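Tistia (Mond)

Geteilt: 40 Mal | Kommentare: 3

Tistia ist der größere der beiden Monde des Zwergplaneten Mivuter und einer der spannendsten kleinen Eiskörper jenseits der Neptunbahn! Sein Durchmesser beträgt 400 Kilometer, und seine Oberfläche ist so hell, dass er auf lang belichteten Aufnahmen fast mit dem Mutterkörper verschmilzt.

Entdeckt wurde Tistia von Jolene Hoani und Tipene Rutherford an der Sternwarte Jerkville. Die beiden suchten im März eigentlich nach einem Ring um Mivuter, fanden in den Daten aber einen Lichtpunkt, der dem Zwergplaneten treu folgte. Zwei Nächte später war er ein Stück weitergewandert – ein Mond!
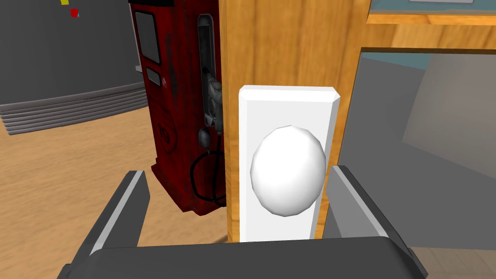
Umlaufbahn und Rotation

Tistia umrundet Mivuter in 40 Tagen auf einer nahezu kreisförmigen Bahn. Die Rotation ist gebunden, der Mond wendet dem Zwergplaneten also stets dieselbe Seite zu, genau wie unser Erdmond es tut. Bemerkenswert ist die Neigung der Bahn: Sie liegt nur 3 Grad neben der Äquatorebene von Mivuter, was sehr für eine Entstehung aus den Trümmern eines gewaltigen Zusammenstoßes spricht.

Oberfläche

Im Spektrum zeigt sich kristallines Wassereis, und das ist eine kleine Sensation. In dieser Kälte müsste die Strahlung das Eis längst in seine amorphe Form umgewandelt haben. Hoani vermutet deshalb, dass frisches Material aus dem Inneren nach oben gelangt (Kryovulkanismus).

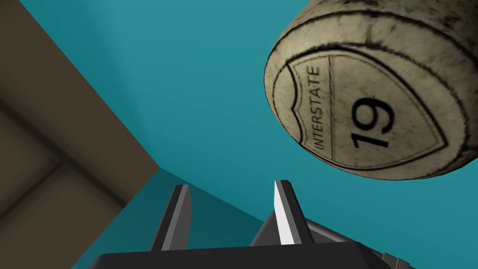

Rutherford hält dagegen Einschläge kleiner Körper für die wahrscheinlichere Ursache, weil sie immer wieder unverbrauchtes Eis freilegen. Entscheiden lässt sich der Streit vorerst nicht, dafür reicht die Auflösung der Spektren nicht aus. Umso mehr Hoffnung liegt auf der nächsten Sternbedeckung, bei der auch der dunkle Fleck nahe dem Südpol, die Sheehan-Region, genauer vermessen werden soll.

Siehe auch: Mivuter, Gebundene Rotation, Kryovulkanismus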